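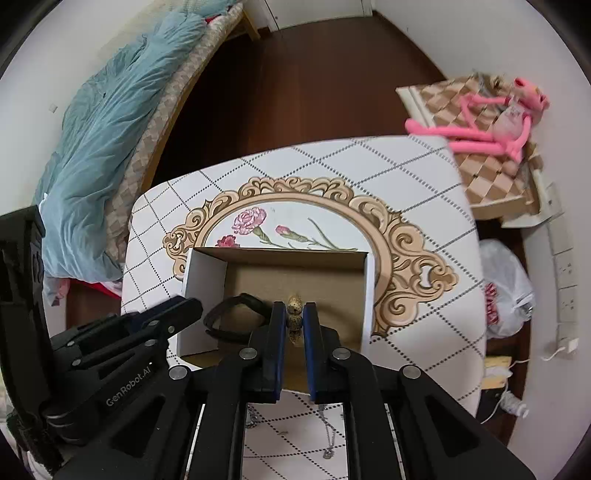 Amwood Opens Keepsake Packing Desk at Its Rendow Storage Center

RENDOW, January. Amwood, the family-run moving and storage company, has opened a packing desk for small household keepsakes at its storage center on Levell Road. Customers can bring in jewelry, ornaments, soft toys and other small belongings and have them wrapped, boxed and listed by trained staff. A home visit can be booked for people who would prefer to have the work done in their own bedroom or living room.

The service is open to anyone in Rendow and the nearby towns. Customers do not have to be moving house or renting a storage unit with the company.

Amwood started work on the desk after going through its own damage and loss reports from last year. The company completed 2,659 household moves. Customers reported 1,708 items as missing, tangled, chipped or broken, and most of those items were small enough to hold in one hand. Claims for large furniture were far fewer.

"We are good at wardrobes and we are good at pianos," said Greer Urquhart, general manager of Amwood. "The things people called us about were a necklace, a painted egg, a little dish from the top of a dresser. They get put in last, in whatever box is still open, and then a stack of books goes in after them."

Forty-three households tried the service during a test period last fall. Packers went to each home and asked the customer to set out small items on a bed or table before any boxes were filled. Each item was then wrapped and given a line on a printed list, which was taped inside the lid. A second copy stayed with the customer.

Two of the 43 households reported a problem when they unpacked. One was a broken clasp, and the other was an ornament listed under the wrong box number, which was found the same afternoon.

Catriona MacRitchie, who trains the packing staff, said the method is simple and most of it can be copied at home.

"Use a small box," MacRitchie said. "People like to fill a big one because it feels quicker, but small things slide to the bottom and you can't find them. Put down a layer of crumpled paper first. Egg shapes and anything round should sit in a paper ring so they can't roll. Fasten a chain before you wrap it, lay it flat on tissue and roll the tissue up."

She added that cords, straps and chargers should go in a bag of their own. In the test homes, loose cords were among the most common things found in the same box as ornaments, and they catch on anything with a thin handle or a raised edge.

Soft toys are packed separately in clean bags. Toys with long arms or legs are folded loosely and placed on top of the other bags. Plush can be used as padding around heavier things, but Amwood's packers will not do this unless the customer asks.

The boxes used at the desk are made by Ogilvie, a carton supplier that also provides the company's standard moving boxes. They come in two sizes, both with a white outer face so that a room name and a list number can be written clearly in marker. Customers may also bring their own boxes as long as the corners are sound and the base has been taped.

Elsie Gilchrist moved from a three-bedroom house to an apartment in Levell during the test period. She had put off packing her bedroom until the final week.

"I had things from my mother and things from my children all in the same drawer," Gilchrist said. "I laid it all out on the bed and it took up more room than I thought. Heather went through it with me and never hurried me. When I got to the apartment I looked at the list and went straight to the box I wanted."

Heather Baxter, the packer who visited Gilchrist, is now one of the staff at the new desk. She works alongside Bendik Kristiansen, who came to Amwood from the furniture crew and handles home visits.

Kristiansen asks customers to do a few things before he arrives. Clear one flat surface, such as a table or a made bed. Keep a tablecloth or a blanket on it so that nothing gets scratched. Set aside anything that will be needed on the day of the move, including medicine, keys and any jewelry worn daily. Valuable pieces such as engagement rings should travel with the owner, and the desk does not accept cash or documents.

Appointments at the desk last one hour and can be made by phone or at the storage center's front counter. Walk-in customers are seen in the mornings from 9 a.m. until noon. A printed guide to wrapping small items is available at the counter free of charge.

About Amwood
Amwood provides household moving, packing and storage from its center in Rendow.

Press contact
Greer Urquhart, General Manager
Amwood, Levell Road, Rendow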